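Service wash prices, are we all being had?

Dokbridge Residents Board > Home & Money

hefiong34
Right so the place on Cleller Road has put its service wash up AGAIN. Was fine in December, now it's silly. Thinking of packing it in and just doing it all at home. Anyone done the sums? Two adults, two kids, one on football Monday nights so you can imagine.

pindano_abilio
Did ours last winter. Home wins easy if you own the machine already. Drying is what gets you, not washing. Tumble dryer eats money. Airer by the window, done.
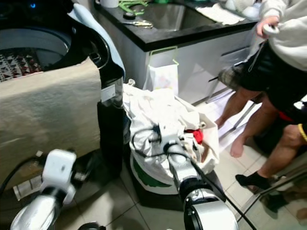

Top loader, lid up, towel over the front. Wash day.

hofu701
Disagree. You're leaving out the machine itself. Mine died after 4 years, repair man wanted silly money just to look at it. Add that in and the laundrette isn't so bad. Plus they do duvets.

pindano_abilio
4 years is just bad luck mate. My mum's went on for ever. Clean the filter, dont overload it.

Tanko O
Top loader people are a cult. Use loads more water. If you're on a meter, check it first. 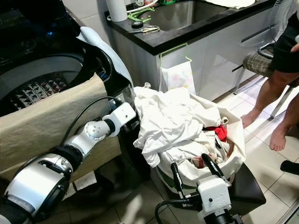 And before anyone starts, yes I know they're quicker. Quicker isn't cheaper. We went to a front loader and the water bill dropped, wife kept the bills so I'm not guessing.

hefiong34
No meter here thank god. So is it worth sorting stuff or do you just chuck it all in at 30? Sister says sorting is a waste of time.

Tanko O
Sister is wrong. Pink shirts.

chibz_og
Been sorting for years, takes two mins. What I do, copied from my old post:

1. Towels on their own. No softener, ruins them.
2. Whites together, warm wash. Anything pale can go in if it's old enough. 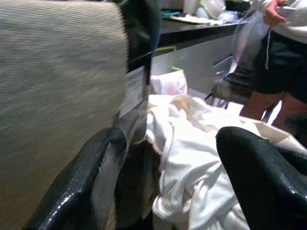
3. Darks inside out, cool.
4. Kit and muddy stuff last, rinse it in the sink frist or you get grit in the drum.

hofu701
Four loads instead of two then. So much for saving money

chibz_og
Not all on the same day!! Wait till there's a full load.

hefiong34
OK going to try a month at home, will report back. Still taking the duvets in though, Ho-yin's right on that one.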